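How to Brew Kratom Tea Without Ruining Your Saucepan

Maeng tea tastes like a lawn with a grudge. You can't fix that, but you can keep the grit out of your teeth.

What you need: a pocket scale, a small pan, a fine strainer, a lemon, and a label you have read all the way through.

1. Weigh the powder. Spoons lie. Go by the serving on the packet, and start under it if you're new.

2. Squeeze in half the lemon, add two cups of water and bring it to a low simmer – a rolling boil mostly redecorates the stove.

3. Simmer for 10 minutes, stirring when you remember.

4. Strain twice. Younes Samir of Podolville strains three times and still complains.

5. Add honey. Add more honey.

Skip the tea if you're pregnant, take regular medication or plan to drive. If you have surgery coming up, tell the surgical team what you take, herbs included, and ask when to stop.
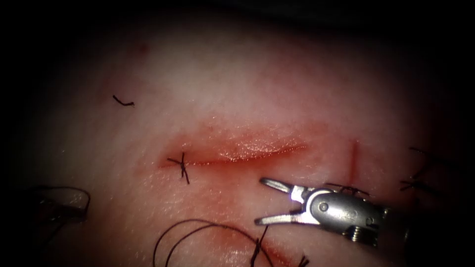

A straight incision in pale tissue.

Leftovers keep in the fridge overnight. Label the jar, or someone will assume it's iced tea.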